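3.2 Storage unit and table

Small items in the study were kept in a tinted, see-through organiser with three drawers, one above another, each split into compartments by thin clear panels. We chose a see-through unit so that a person could, in principle, find an item before opening anything. Earlier work on household storage (Borbély and Szűcs) used opaque boxes, where each wrong guess costs a full open-and-close cycle. With tinted walls the cost is harder to state. Contents can be made out, but the panels of one tier overlap those of the next when seen at a low angle, and small items are easily confused with the edges behind them.

The unit stood on a white-topped table with a light wooden edge (Figure 4). It was not fixed to the table. Pulling a drawer by its front fitting could therefore shift the whole unit, and participants were told that they might steady it with the other hand. Position was not corrected between trials unless the unit came within reach of the table edge.

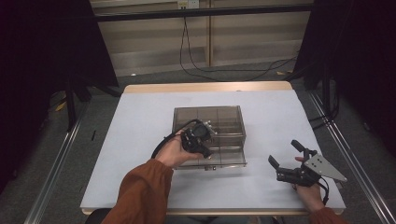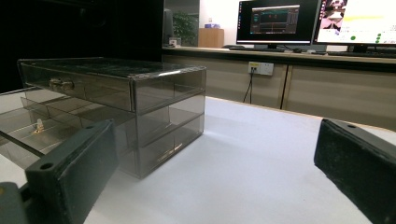
Figure 4. The tinted organiser on the white table. First view: the unit from above, with the inner dividers visible through the top. Second view: the unit from a low angle, with the top drawer pulled partly out.

Each session in the Arley set began with all drawers closed. A trial consisted of one request, such as fetching a named item or returning it to its compartment, and ended when the drawer was shut again. We recorded 552 trials in total, of which 300 were fetching and the remainder returning. In 27 trials the wrong drawer was opened first; these were kept, as searching is part of the task. A drawer left partly open at the end of a trial was scored as incomplete, whether or not the item had been placed correctly.

Two limits should be noted. The tint lowers contrast most in the bottom tier, which receives the least light from overhead, and we did not vary the lighting. The compartments were also not labelled, so placing an item relied on memory of the layout shown at the start of the session. The effect of labels is taken up in Section 5, using the smaller Ulo set of 129 trials.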